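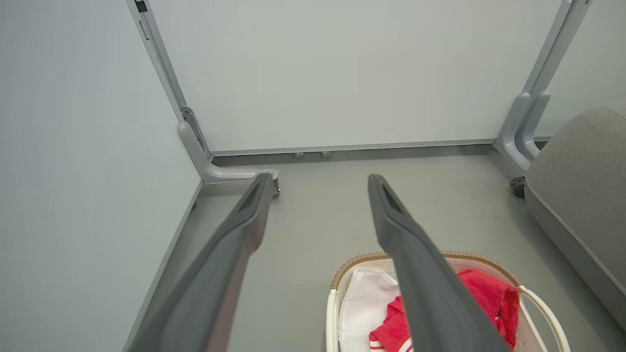
A laundry basket on the floor, and the foot of a metal partition leg.

14 shares | 3 comments

Tuder opens its photo print lending library in Tiltden this November

I've been itching to send this one out for months, so here goes: Tuder is opening a lending library for photographs, and it's going to be on Ambrose Street in Tiltden, above the old shoe shop (the door with the green bell). You come in, pick a print you like, take it home and hang it on your wall for 8 weeks. Then you bring it back and choose another. It's free if you live in Tiltden or Stallen, and everyone else pays £6 a loan.

I started Tuder as a small lab, printing other people's pictures, and I've always hated how many good prints end up in a drawer. When I asked our customers if they'd let us lend theirs out, I hoped for a couple of hundred. We now have 3,591 in the boxes! There are street pictures, football crowds, a lot of dogs, harbour fog, weddings where it rained. Most are black and white and small enough to carry home on the bus, though a few of the big ones will need two of you.

We've framed 26 so far and those go out first. The rest can be borrowed in a card mount while I catch up with the framing, which is slow work and I'm fussy about it.

Every print has the photographer's own note on the back about how they got the shot. I've read nearly all of them and some are better than the pictures (sorry, but they are).

Doors open at 10am on the first morning and I'll be there with tea. Press are welcome from 9am, and I'm happy to chat, pull out boxes or send over print files with permission from the photographers. If you've got prints of your own you'd like to add, bring them along unframed, with your name in pencil on the back.

Contact: the Tuder press desk, Ambrose Street, Tiltden
Last updated: November
© Tuder. All rights reserved. | Back to top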